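3. Setting the timer on your Prolau dehumidifier

The box says the Prolau looks after itself. Treat that claim with some suspicion for the first month, and check the tank by hand.

1. Stand the unit upright for 2 hours before plugging it in.
2. Hold MODE until the light blinks, then let go.
3. Press PLUS until the display reads 31. That is the lowest humidity it will accept, whatever the leaflet says.

Note: "Auto" mode picks its own target. In a closed pantry it ran all night and we saw no benefit.
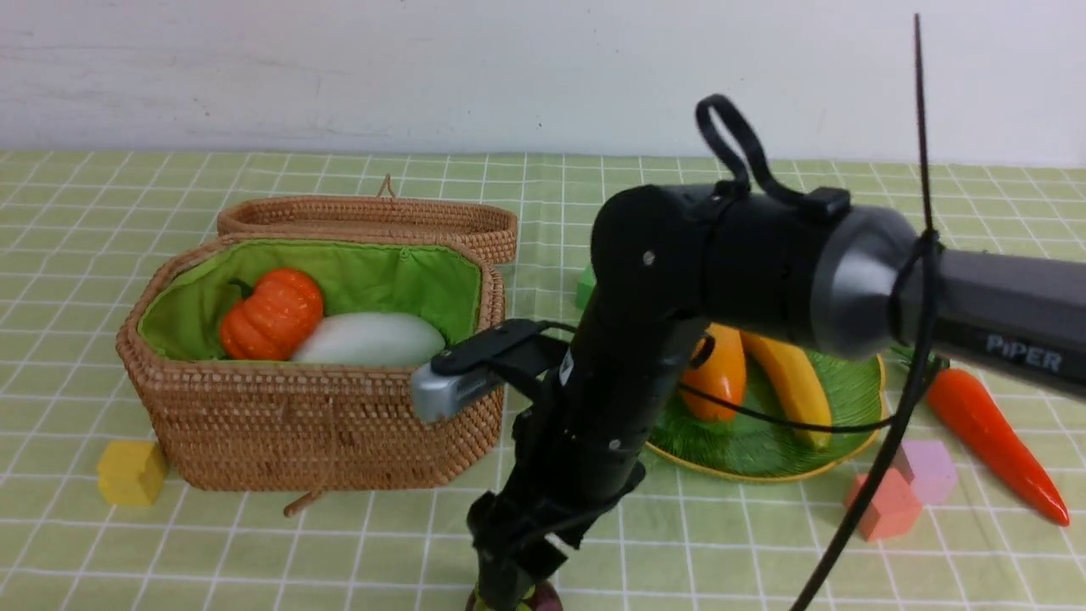
4. Set the fan to low. High is louder -- and, as far as we can tell, no drier.
5. Empty the tank when the red light comes on. Do not wait for the beep, which is easy to miss.

Caution: Never run the unit with the filter out, even to "air it."

Note: A reading of 100 usually means a dusty sensor. Wipe it with a dry cloth before you believe it.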